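Garment Folding and Storage – Frequently Asked Questions

How should a long-sleeved garment be laid out?
Spread it on a broad, cloth-covered surface and extend each sleeve fully before folding.

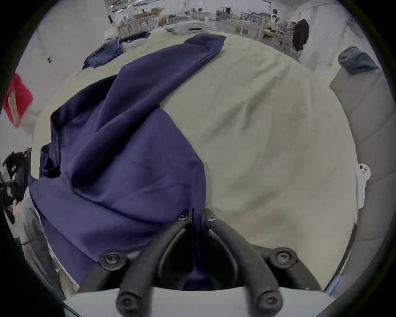

Petersen asked whether dark items must be folded separately. They need not be, although Clemton recommends sorting by color first.

May a bed be used in place of a table?
Yes. Smooth the bedspread and keep garments awaiting folding to one side. 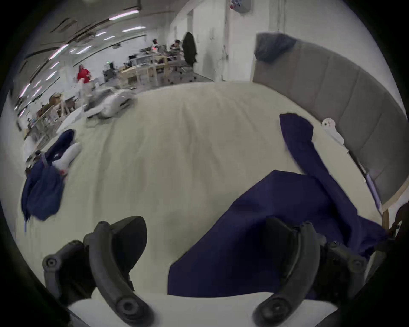

Navy garments on a cream bedspread.

How many items may be submitted per household?
Up to 18 – coats are counted separately.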